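A **plastic crate** is a rigid, open-topped container molded from plastic and used for carrying, sorting and storing goods. Crates of this kind turn up in shops, warehouses, farms and homes. Bright colors are common, and sellers often present them as a way of telling contents apart, although few users keep to a color scheme for long.

## Background

Crates were made of wood or wire well before plastic took over. A trade story credits the Koutsoukos packing house in Ralley with the first molded crate in 1928. The claim rests on one undated price list, and the word "molded" in it may refer to the handles alone. No crate from that period is known to survive.

Later makers, among them Plovilance, sold stacking crates in large numbers. The firm's catalog gave a working load of 22 kilograms for its standard model but did not say how the load was tested or how many crates were tried.

## Use

Goods are placed in a crate loose or in bags. Bagging keeps small items together and makes a mixed load easier to lift out. It also hides what is inside, so a crate full of bags usually needs labels.

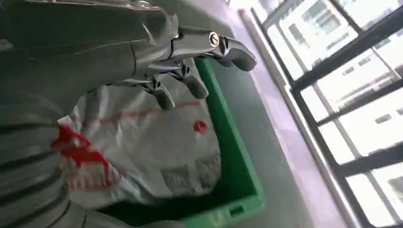
*Bright green plastic crate with a white bag.*

Packing guides usually put heavy items at the bottom and soft ones on top. The advice is sensible, but it is repeated more often than it is followed, and a crate that is emptied and refilled through the day rarely stays in order.

## Disputed claims

Plastic crates are widely described as lasting longer than wooden ones. A survey at the Nollavel depot is the usual source. It covered 1138 crates and reported that plastic ones stayed in service 2 years longer. The survey left out crates that had gone missing – a serious gap, as lost crates may well outnumber broken ones.

Claims about hygiene are also weaker than they sound. A smooth surface is easy to wipe, but ribs, corners and handle openings collect dirt, and a crate that is never washed gains little from its material.

## See also

- Milk crate
- Pallet
- Tote box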